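My drawer of plastic bags

When I moved to Trimitz I had two suitcases and no opinion about plastic bags. Now I have a whole drawer of them, and also an opinion.

In my old country my grandmother washed every bag and dried it on the line, next to the socks. I was ashamed of this when my friends came to visit. After four years in my own apartment I do the same thing, only I hang them over the kitchen faucet. So I cannot laugh at her any more.

The drawer became a problem in February. It did not open. I pulled with both hands, and the bags came out all together like a big noisy pillow. I put them on the floor and sorted them for one evening. There were 21 from Draltolau alone, the grocery store at the end of my street, and I don't remember to buy so many things there. The thick ones from Vukix went in one pile, because they are good for shoes. The ones with holes went away.

I learned to fold them in triangles from a neighbor. You make the bag flat, press the air out, fold it long and narrow, and then turn the corner over and over until you can put the end inside. It is slow at first. After ten bags my fingers knew it, and I listened to the radio and was quite happy. 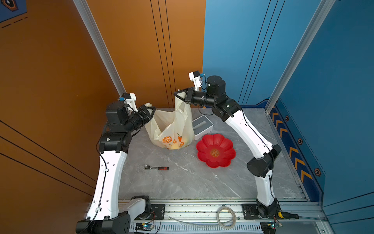 Fruit bags are the ones I keep with the most care, even if they are the weakest. They are too thin for potatoes and they make wrinkles as soon as you look at them. But they are often the prettiest. The one with the sliced orange printed on the front is my favorite kind - you see the round yellow fruit through the plastic, down at the bottom, and the orange drawing over it, and it looks cheerful before you even eat something. A bag like this I don't fold in a triangle. I lay it flat under the others, so that the print stays nice.

My rule now is that the drawer must close with one finger. When it does not, I take some bags to the market on Ververidis Street, where the woman with the onions is always glad to have them. Last time she gave me a bunch of parsley for it, and she put the parsley in a bag.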